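Reviews > Lab equipment > Grippers

Flumberg two-week lid trial against the Duman
By Sinan Ağca
Last updated: February 20, 2023
Comments (3)

We bought the Flumberg gripper from Hidomby for 376 euros, and I wanted to know if it can replace our Duman for kitchen tasks. My colleague Recep Kahraman was doubtful. He has used the Duman since May and he knows all its bad manners.

The gripper weighs 225 grams more than I would like, because our arm becomes slow when it is stretched far over the table. Mounting is simple. The cable is stiff, and you must leave enough of it free at the wrist before you tighten the strap. The Cukow controller accepted it after a restart, but the default closing force is too high for thin plastic, so please lower it first.

Lids are the main task for us. A small round knob is difficult when the fingers come down a little to one side: they close, the knob turns and the lid stays on the pot. We made 147 attempts with the Flumberg, and most of the failures were of this kind. The Duman forgives such an error better. For folded cloth I prefer the Flumberg, which takes only the top layer if you approach slowly.

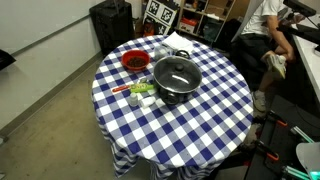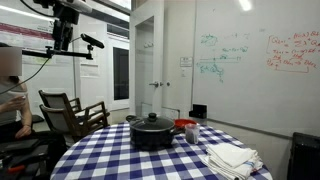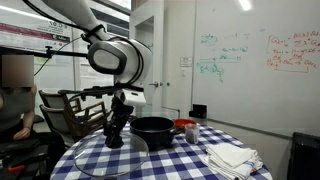

Same checked tablecloth and black pot in all three. In the last one, the Flumberg over the glass lid.

The software is the weak side. The position reading jumps when the fingers are almost closed, and the manual has one short paragraph on calibration. I wrote to Hidomby and received a corrected file the next day. It helped with the jumping, but the reading still drifts after a long session.

Would I buy it again? For cloth and cups, yes. For pots I would keep the Duman, and Recep has already put it back on his arm.

Shares: 12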